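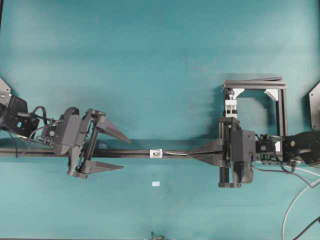 Trusomo is a planner for two-armed cells, and its whole job is deciding which arm should be bored at any given moment. You give it a part, two grippers and a goal, and it hands back motion for both sides on one clock. Most planners will happily close both hands on the same thing and let the joint controllers argue it out. Trusomo keeps a hold state for each gripper and treats it as something to plan with, so one set of jaws can be shut on the end of a long black rod while the other straddles it, wide open, touching nothing. Idle hands are allowed. They do have to ask before closing.

## What's in the package

- **Planner core.** Coordinated paths for two arms, checked against each other, the table and anything you've modeled.
- **Grasp scheduler.** Open, straddle, hold and release as separate states, with rules for who may do what.
- **Moter bridge.** Streams the plan to controllers running Moter firmware and reads gripper width back.
- **Osagie viewer.** Scrub through a plan before running it. Cheaper than fingers.

Cables are modeled as keep-out tubes. They're crude and a bit fat. We tried a clever cable model for 6 months and the cables won.

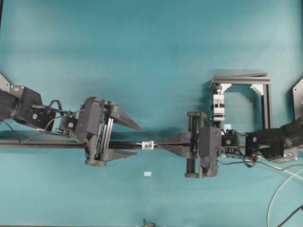 *Right gripper holding, left gripper open. Small clip on the rod between them.*

## Perception

Each camera gets its own node, and the overhead view and the wrist views are merged into a single part pose. Shiny parts and dark parts on a busy table still cost you accuracy, and the log will say so in plain words. If the views disagree by more than 4 mm, the plan is held and you get a message, which you may find smug. The wording can be edited in the config file.

Fixtures can be drawn by hand in the viewer or imported from CAD. Hollow ones should be entered as separate rails, or the planner will treat the hole as solid and take the scenic route around it. 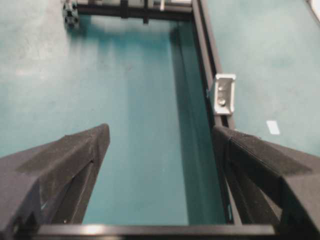
Elīna Rimkutė wrote in to say that the hollow fixture advice should be printed on the box, that she lost an afternoon to it, and that the grasp scheduler otherwise did what it claimed on her first cell. She'd also like undo in the viewer. Undo is planned for December. There is no box.

## Requirements and licensing

- Linux, with a real-time kernel if you want the timing we advertise
- Two arms, either matched or merely on speaking terms
- Moter or Novex controllers (Novex support is read-only for now)

A license is $600 per cell and includes 3 seats. Updates are included for the first year. After that the software keeps working and we send you one email.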